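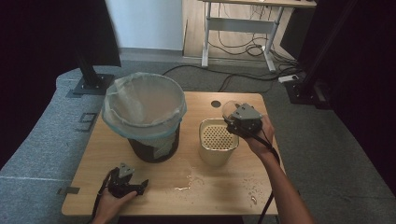
*Lined bin and small cream-colored container on a wooden tabletop.*

**Narndale Visitor Trail - progress report to Bakke, 5/22/19**

The walking route from Likbridge to Stellitz is marked over its full length. Signs are up at 15 stops, and 3 still need the Stellitz text. We printed 2000 trail maps in April; 129 are left at the Likbridge desk.

The day-trip bus timetable is not final. The operator wants a later return from Stellitz - this would add one evening run.

Spending is within the grant. Next period: finish the sign text, reprint the map with the new bus times, and open the guided walk for booking.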